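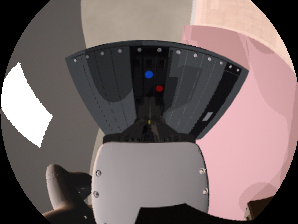

Ashton Bright
3620 m of climbing is what the road book gives for the Valtport stage. My head unit logged more than that on the recon ride, and the two files I downloaded from other riders don't match each other either. Which number are people pacing from?

crank_arm_lou
Road book. The organizer takes it from survey data. A barometric unit drifts when a front comes through, and in January the pressure up there moves all day.

Ashton Bright
Mine was calibrated at the start line. Pressure was steady according to the weather station at the dam.

tallgear
Calibrating at the start fixes the offset and nothing else. It does nothing for the smoothing threshold. One unit counts every 1 m rise, another waits for 5 m before it adds anything. On the rollers between the dam and Kendero that alone explains the gap.

crank_arm_lou
Agreed on the threshold. I still wouldn't pace from a unit.

tallgear
I wouldn't pace from total gain at all. The last climb decides the stage. Take its length and average grade, work out your time at threshold power, then subtract backwards to see what you can spend before it.

Brenda
Gearing matters more than either figure. I rode it last year on a 36 small ring with a 30 in back and was under 60 rpm on the upper switchbacks. Changed to a 34 for the autumn race and held 70 on the same grade.

switchback48
Disagree. 36x30 is fine if you weigh under 65 kg. The 34 costs you on the false flat after the feed zone, where you end up cross-chained or shifting the front every minute.

Brenda
I weigh 61. It was not fine.

switchback48
Then the power wasn't there by that point in the stage. Did you go with the Tatlı group on the first climb?

Brenda
For the first half of it, yes. Normalized power for that hour was 5 percent over plan.

tallgear
That would do it. A 34 would still have been the better ring on the day.

Ashton Bright
I have a 34 already. Back to the original question: if I reprocess all three files with the same 5 m threshold, should they agree?

tallgear
Closer, yes. Use the same elevation source for all of them too, otherwise you are comparing barometer against map data. Post the results when you have them.

crank_arm_lou
And put the road book figure next to them.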